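May
By Maureen Pickering

The firm Wurkent sells a simulator for people who want to practice with a robot arm before they own one. The program is called Stirkik. It costs 159 dollars for a year, and the license lets you install it on two computers. I used it for 11 evenings at my kitchen table in Druvville, on a laptop that is not young, and I want to tell what I liked and what I did not like.

I should say first that I am not an engineer. I repair sewing machines, and last winter I began to think about a small arm for sorting needles and bobbins. The arms I looked at cost over 2,000 dollars. For such money I wanted to know if I can learn the thing at all, and this is the question that Stirkik promises to answer.

The installation took me most of the first evening. The program asks for a folder, then for another folder, and it does not explain the difference between them. After this everything went well. You choose an arm, you choose a gripper, and you choose one of 9 lessons. The lessons have short texts in simple words, and I was grateful for this.

The first three lessons have nothing to pick up. You move the hand over a plain surface, you open it and close it, and you learn which key turns the wrist. I thought this was too slow, and I wanted to skip it. Then in lesson four I drove the fingers straight into the table six times in one evening, and I went back to lesson two.
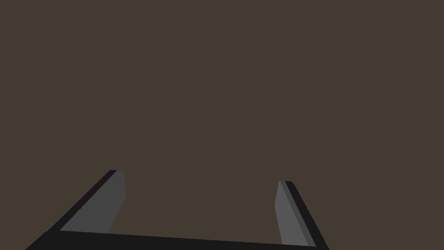
Reading time: 4 minutes

The view from the wrist is the one I used most. With the two fingers wide open and only brown surface behind them, it is difficult to judge how far down the table is. There is no shadow to help you and no grain to look at. I learned to look at the number for height in the side panel, which can be opened from the menu, and I wish the lesson text mentioned it earlier. You also notice quickly when the hand is a little tilted, because the bar at the bottom of the view does not stay level. For me this became a good habit: first the bar, then the height, then the fingers.

The graphics are simple. The gripper is drawn in flat gray and black, with hard edges, and if you are used to modern games you will be disappointed. I did not mind. My old laptop ran it without making noise, and the hand moved at the moment when I pressed the key.

What I did mind is the help system. It is called Vi, and it is a small panel where you write what you want to do and it proposes the commands. For simple things it is useful. I wrote "turn the wrist a quarter to the left" and it gave me the right line. When I asked how to approach a thin object from the side, it sent me the same paragraph about safety two times. I wrote to Wurkent on a Thursday and had an answer the next morning from Tracey Lambert in customer support. She wrote that side approach is planned for the autumn lessons and that I can do it by hand until then. She attached a small file with the settings, and the file worked.

Lessons five to eight use blocks and short rods, and here the program becomes a pleasure. You can save every attempt and play it again slowly. Lesson nine asks you to stack, and I did not finish it.

Would I pay for a second year? Probably no. Would I pay for the first one again? Yes. I know now that I want a gripper with a wider opening than the one I had almost ordered, and that I need to practice the wrist. For a person who already programs arms at work, there is too little in it, and the free programs will serve better.

Stirkik runs on Windows and Linux. There is a trial with the first two lessons.

Comments

bobbin_case: Does it work with a game controller, or only keys?

Maureen Pickering: I used keys. In the settings there is a page for controllers, but I do not have one to try.

R. from the hill: The two folders confused me also. I put both in the same place and it complained.

oldlathe: Stuck on nine as well. Lower the speed to half before you let go of the top block.

Related
Small arms for a small bench: what to measure before you buy
A beginner's week with a label printer
Which gripper for thin parts?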